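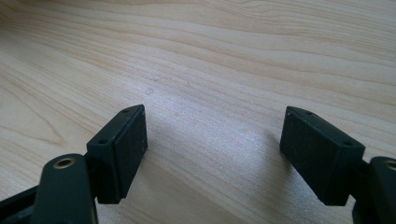

Home | Tables | Care & Repair | About Us | Visit the Shop | Contact

About Us

Print this page | E-mail this page

Hi, I'm Lachlan Costigan, and I make tables. Mostly kitchen tables, the kind you eat at, pay bills at, wrap presents on and let the kids do homework on. Wustemlow is me, my business partner Clem McPhee, and a shop that's never quite as warm as we'd like in the winter (wear a sweater if you're coming by).

I started out fixing them. A neighbor had a table with a bad leg, then her sister had one with a bad top, and before long I had so many tables in my garage that I was parking on the street year round. Clem came over to borrow a clamp and stayed until supper. We rented the first half of our building that September and the second half when the upholsterer moved out, and we've been knocking sawdust out of our shoes ever since!

What we like

Pale wood, mainly. I know dark tops come and go, and we'll do you a dark one if your heart is set on it, but what gets me out of bed is a light blond board with a long sweeping grain. I can spend a silly amount of time turning boards around on the floor to see which way the lines want to run. Clem will walk past, flip one end for end, and it's better. Very annoying. Once the boards are picked we number them in chalk on the underside, glue them up and leave them alone overnight, and then it's scraping and sanding for longer than you'd think.

We sell three tables. The Pearce is the everyday one, square legs, seats six if everybody likes each other. The Balano is the long one, and it comes in two pieces so it'll go up a staircase (ask me about the one that didn't). The Ostusano is a little drop-leaf for apartments, and it's Clem's design from start to finish, so please tell Clem how much you love it. Everything else we do is custom, and for that you just call and we talk it over. Bring a sketch on the back of an envelope if you have one. I like those better than the computer drawings.

About marks

People get so nervous about a new table! They put down a cloth, and then a pad under the cloth, and then placemats on top, and they never see the wood again. I'd love it if you used the thing. Pale tops do show ink more than dark ones, I won't pretend otherwise. A tiny dot of blue pen on a light board will catch your eye every time you sit down, for a week or so, and then you stop seeing it. I've got a few on my own table at home and I couldn't tell you which kid did which.

If a mark really bugs you, start gently. A soft damp cloth, then a drop of dish soap, and dry it off right away. Try it on the underside first. Please don't go at it with a scrubby pad or nail polish remover, you'll end up with a dull patch that's a whole lot bigger than the dot was. If it's still there, call us. Plenty of marks can be sanded back and refinished, and we do that for our own tables and for other people's too. We had a farmhouse table in here last spring with somebody's entire spelling list pressed into it, and the owner asked us to clean up everything except that corner. So we did.

Where things stand

We've made over 3000 tables now, which is hard for me to picture all in one place. There are 10 of us in the shop these days, and lead time on a Pearce is 16 weeks. It's longer for a Balano. I'd love to say we're speeding up but we're not, the glue takes as long as it takes and so does the finish. If you need a table by a certain holiday, tell us up front and we'll say yes or no.

Come see us if you're nearby. There's usually a top or two on the benches that you can run your hand over, and a shelf of offcuts by the door that you're welcome to dig through (breadboards, mostly, or kindling). Call ahead if you want Clem in particular, who does the deliveries and could be anywhere.

Lachlan

Page updated 2022-11-12

Wustemlow Tables | Contact us | Care & Repair | Copyright Wustemlow, all rights reserved | Back to top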